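Two-arm planner rejects handover pose, arms disagree about why
Motion Planning > Collision Checking

jerkow_fan
Upgraded the Mudow planner on Monday and now every handover goal comes back "start state in collision." The same goals were fine on the old version. Padding is 2 mm, and I've run 50 seeds. Fifty polite refusals.

nullspace_ned
Your padding is too small to matter. Check the allowed collision matrix. The upgrade regenerates it and forgets you ever had opinions.

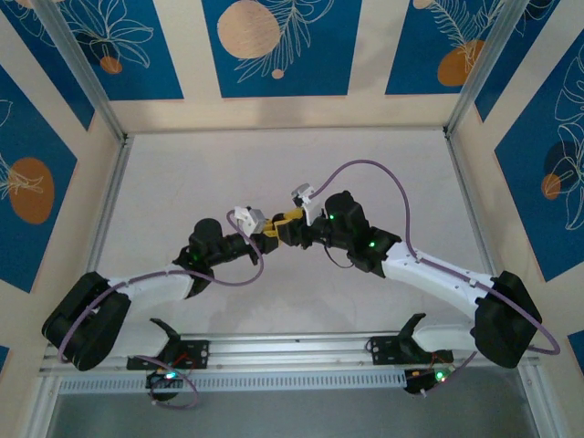 jerkow_fan
The matrix was my first guess too, and I did restore the old one. Left-right finger pairs are allowed, same as before. With the jaws overlapping in the middle like that, I'd expect a complaint about fingers, but the log blames left forearm against "attached_body_0." I have no attached bodies. I have purple cables, and one does bow out under the left forearm, but they aren't in the model.

correia_build
Are you sure? The Nurnorton URDF exporter turns cables into attached bodies if the box is checked. It's checked by default.

nullspace_ned
Still the matrix. An attached body needs an entry there too.

correia_build
Allowing collisions with a cable that doesn't move in the model is how you get 99 percent planning success and a new cable.

jerkow_fan
Box was checked. Line 2480 of the URDF, a capsule named cable_l. Unchecked it, re-exported, and the first seed plans. Ned, I'm leaving your matrix alone.

nullspace_ned
It's a good matrix.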